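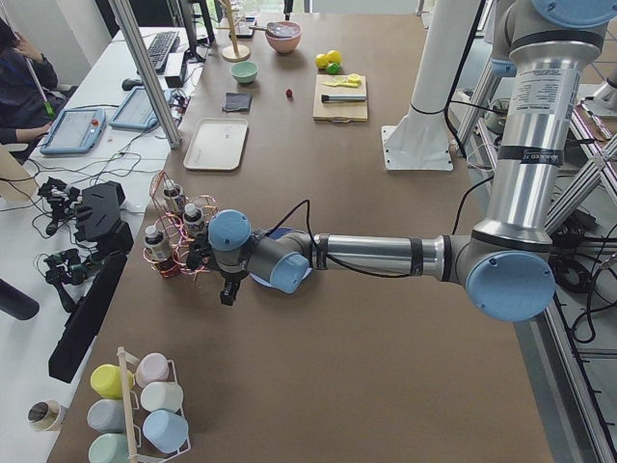

Wie lange braucht eine Studierendengruppe ohne Robotikvorkenntnisse, bis ein Arm eine Küchenaufgabe lernt?

Bei uns war es ein knappes Semester, mit einem Abend pro Woche und einem ziemlich zähen Oktober mittendrin.

Ich schreibe das auf, weil mich nach dem letzten Infoabend mehrere Erstsemester genau das gefragt haben und ich jedes Mal etwas anderes gestammelt habe. Also in Ruhe: Unser Projektkurs heißt Remlow, läuft jetzt im zweiten Jahr, und wir sind 12 Leute. Maschinenbau, Informatik, zwei aus der Ernährungswissenschaft (die besten Neuzugänge überhaupt!) und ich aus der Linguistik, was am Anfang alle lustig fanden, ich eingeschlossen.

## Was wir eigentlich machen

Das Thema in diesem Semester ist die Bar. Getränke vorbereiten, Eis schaufeln, Zitrone aufs Brett, Becher vom Gestell holen. Klingt nach Spielerei, ist aber gemein schwer. Gesteuert wird der Arm beim Vormachen von Hand über einen kleinen Controllerarm, man bewegt also das kleine Ding und das große zieht nach. Beim ersten Mal habe ich vor Aufregung die Luft angehalten. Beim zehnten Mal auch noch, wenn ich ehrlich bin.

Jedes Vormachen wird aufgezeichnet und heißt bei uns »Durchgang«. Bis heute liegen 1.462 Durchgänge auf der Platte, und davon sind etliche Murks: zu hastig, Greifer zu tief, Becher umgestoßen. Viorica Ciobanu hat in der dritten Woche durchgesetzt, dass wir den Murks nicht einfach löschen, sondern beschriften. Ich fand das damals übertrieben. Inzwischen suche ich ständig in diesen Beschriftungen, weil man dort sofort sieht, welche Bewegung uns allen schwerfällt. Das Drehen des Handgelenks über dem Bechergestell zum Beispiel, da steht fast hinter jedem Namen ein Seufzer.

## Das Eis

Über das Eis könnte ich einen eigenen Beitrag schreiben. Eiswürfel sind jedes Mal anders! Sie rutschen, sie verkeilen sich, sie spiegeln, und für eine Kamera ist ein durchsichtiger Würfel in einer Schüssel ungefähr das Unfreundlichste, was man ihr vorsetzen kann. Wir hatten zuerst eine Woche lang nur geübt, die Schaufel überhaupt sauber zu greifen. Der Stiel ist rund und glatt, und wenn die Finger nur ein bisschen schräg ansetzen, dreht sich das ganze Ding weg.

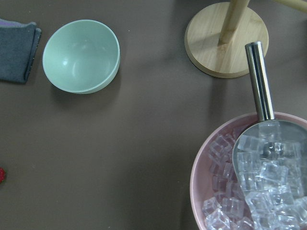
Antonina Yurchenko kam dann auf die Idee, beim Greifen viel weiter oben anzusetzen und erst danach langsam zu kippen. Das kostet Zeit, sieht ein bisschen umständlich aus und hat uns trotzdem den Abend gerettet. Seitdem dauert eine Schaufelbewegung 15 Sekunden, was für eine Bar natürlich lachhaft ist, aber wir wollen ja keine Kneipe eröffnen. (Obwohl der Name Fedoruk schon für eine reserviert wäre, so heißt nämlich unser Auswertungsskript, und niemand weiß mehr, warum.)

Was ich dabei gelernt habe: Man fängt an, den eigenen Händen zuzusehen. Ich stand neulich zu Hause am Gefrierfach und habe drei Mal hintereinander Eis in ein Glas getan, nur um zu merken, wann ich den Ellbogen anhebe. Mein Mitbewohner hat nichts gesagt, das rechne ich ihm hoch an.

## Und der Wettbewerb?

Ja, wir fahren hin! Das Treffen der Hochschulgruppen ist in Udville, und wir treten gegen das Team aus Grakalstead an, das im letzten Jahr mit einer wirklich schönen Teekannen-Nummer vorne lag. Gemeldet sind wir mit 2 Aufgaben, einmal Eis in den Becher und einmal Obst sortieren. Das Obst läuft stabil, beim Eis schwankt es von Abend zu Abend. Mal klappt es fünfmal am Stück und alle werden übermütig, mal fährt der Arm los und zögert vor der Schüssel, als müsste er sich das noch überlegen.

Unser Plan bis dahin ist schlicht – mehr Durchgänge mit verschobenen Schüsseln. Wir haben viel zu lange immer denselben Aufbau benutzt, weil es bequem war, und das rächt sich jetzt. Wer abends aufbaut, soll die Sachen deshalb jedes Mal neu verteilen und auch mal etwas weglassen. Viorica würfelt die Positionen sogar aus, mit einem richtigen Würfel.

Falls du überlegst, im nächsten Semester mitzumachen: Komm vorbei, auch ohne Programmierkenntnisse. Gute Hände und Geduld reichen für den Anfang völlig, den Rest zeigen wir dir, und am Controllerarm darf bei uns jede und jeder gleich am ersten Abend ran. Bring bitte geschlossene Schuhe mit und iss vorher etwas, die Zitronen sind fürs Projekt.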